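Bench news: planning the second gear cell

2023-01-04

The equipment budget for the new year is in, and the line we were all hoping for made it through! We have money for a second small-parts assembly cell at Sternden, and the next few weeks are for deciding how to spend it well. If you have opinions (and I know the gear people do), now is the time to send them.

First, the numbers. The arm and its controller take the biggest share by far and that price is fixed, so there is nothing to argue over. What's left for everything that touches the parts comes to $3,407. Fingers, part plates, pegs, mats, cables, brackets and spares all have to fit in there. The Furtado quote for fingers and plates is $2,434. I like that quote a lot. It leaves us $973 for the small stuff, and anybody who was here for the first cell will remember how fast the small stuff adds up.

We wrote down every purchase we made for the first cell after the arm was delivered. There were 30 of them. Some were tiny, like cable wraps and a bag of screws, but each one meant an order form and a wait. This time we want one parts list, checked by two people, and one order. The Niline shop has offered to hold our stock on their shelf until the bench is ready, so we can buy early and not trip over boxes.

A few things I would love to see in the plan:

Spare plates. We change part sizes more often than we expected to, and swapping a whole plate is so much nicer than moving pegs around on the one we have. Two spares would cover us through the spring.

A camera on the wrist from day one. On the first cell we put it on late and had to redo the cable run. Budget for the bracket and a longer cable at the same time.

More mat than you think you need. A dark, dull surface is cheap and bright metal parts show up beautifully on it. Buy enough to replace it when it gets scuffed.

Time. It isn't a purchase, but it belongs in the budget. Cindura can give us two days of setup help in February, and we should have every part on the bench before they get here.

Gears are still the best test job we have, and I'm so pleased we are sticking with them. They are small and shiny, the bore has to line up with the peg, and a fit that is slightly off shows right away. If the new cell can handle spur gears, I will happily trust it with the washers and collars that come next on the list.

Silver spur gears on the mat, with the two-peg plate under the gripper:
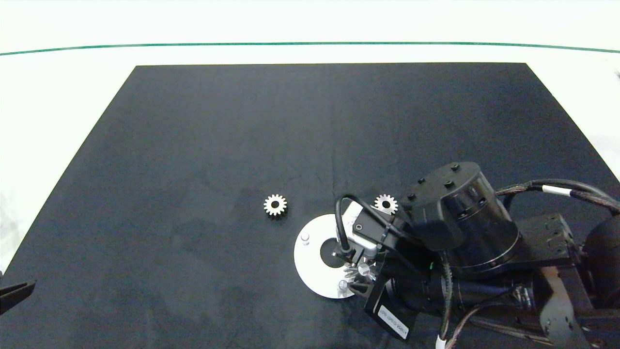
What to send, and when

Please add your wish list items to the shared sheet before the end of the month, with a price and a supplier for each. A rough price is fine for now. If you want a different plate layout, put in a sketch with peg spacing marked. I'll post the full parts list in the February newsletter, and the order goes out after that.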